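Home News Events Letters Back Issues Contact
Search this site Enter keywords Go

The Cushion Question, Revisited

Last month's column on guest rooms brought in 11 letters, 3 of them polite. The rest wanted to know what I have against cushions. Nothing, I assure you. I have a quarrel with the bed in the spare room at Brolley that needs half an hour of unpacking before anyone can lie down on it, at a time of night when the guest is already holding a toothbrush.

Shirley Després wrote to defend the frill. She puts one ruffled pillow on the bedroom armchair and stops there, and she would like me to know that stopping is a skill. I concede the point. A gray tub chair is a sober piece of furniture – it looks as if it is waiting to discuss your pension – and a bit of white ruffle on the seat does it good.

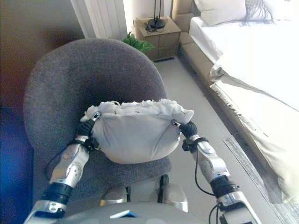

Where Shirley and I part company is the question of which way the frill goes. She says up. Crescencio Chávez says the frill faces the wall, where it can do no harm, and that anyone who karate-chops the middle should be asked to leave. He also reports paying 80 dollars for a cushion he is not allowed to lean on, so his views may be colored by grief.

My own rule is one pillow per chair, and the guest may sit on it, behind it or next to it. If it ends up on the floor by morning, I pick it up and we say no more.

Letters on bath mats by Wednesday, please. Keep them short.

Last updated: April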